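Give a Plain Board Some Love

I am a huge fan of the plain wooden board. It turns up in every corner of my workshop, and a pale one (maple if you can get it) is the best background for small parts I know. Bright plastic pieces just leap out at you on it! If you print shapes, puzzle pieces or game tokens, sort them on wood and you'll stop losing the green ones.

Before a new board goes to work, sand it lightly along the grain with 190 grit, wipe it with a barely damp cloth and let it dry standing on edge. Then rub in a thin coat of oil. I use the Undach one, but any oil meant for boards will do. Wait 16 hours, wipe off whatever is still sitting on top, and give it a second coat if the end grain looks thirsty – it usually does.

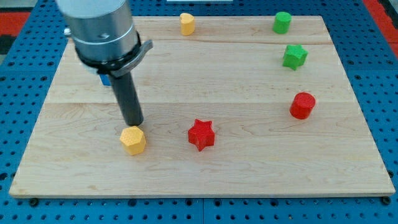
Glued-up boards need a bit more attention at the seams. Run a fingernail across every joint, and if it catches, go over the spot with a sanding block until it doesn't. A seam you can see is fine, a seam you can feel will tip over anything small and tall. And please keep boards flat once they're finished! I leaned one against a heater in January and it had a 2 mm bow by breakfast.

Printed blocks clean up beautifully with an old toothbrush and lukewarm soapy water. Brush along the ribs, going easy on pointy shapes like stars, and keep them out of the dishwasher, where thin prints can warp. Mine live in a shallow Girnero tray with a lid, sorted by shape first and then by color, and the tray slides onto the shelf under the bench.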